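Sorting out the seasoning drawer

The Cosgrove is a small galley kitchen above a shop in Pavik, and its worst feature has always been the drawer beside the hob. Everything used to go in there: jars, bottles, cake decorations, the odd battery. In August the whole lot came out.

Supermarkets sell spice racks by the dozen, but racks take up wall, and a kitchen this narrow has little of it to give. A drawer tray is cheaper and keeps jars out of the light. The one from Winard has a wide compartment across the back and three long ones in front. 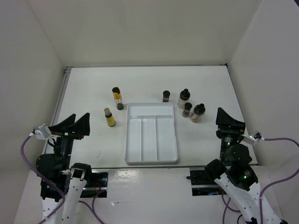
Bottles are harder to store than jars. They are taller, they roll, and the ones that get used most tend to drip. Measure the inside height of the drawer before buying anything. The right-hand slot is a little wider than its neighbours, so it suits the fatter bottles, and slim ones can lie in the other two. Small jars, like the one with the round black lid, go in the section at the back. A broad cap with a spout, on the other hand, should stay upright – that sort belongs in a cupboard or at the back of the worktop.

Check dates while everything is out. Ground spices fade long before whole ones, and a quick sniff is usually enough to tell. Two jars of the same thing can be tipped into one if both still smell fresh.

Then there is the surface itself. A white top shows every crumb of turmeric, and grain holds on to fine powder, so wipe along the lines with a damp cloth and dry it straight away. Hokine sells a mild cleaner for pale tops, listed as number 1113, though washing-up liquid does the job.

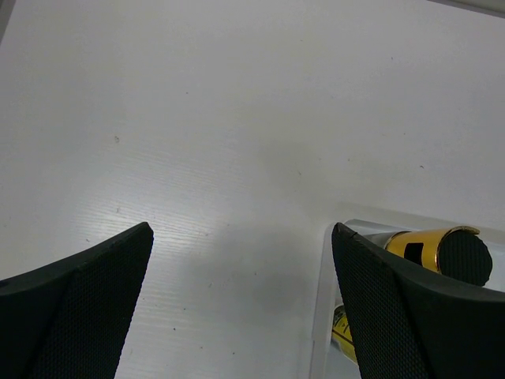
The white tabletop, with its faint grain catching the light.

Put the tray in last, with the things used every day nearest the front. The batteries can live somewhere else.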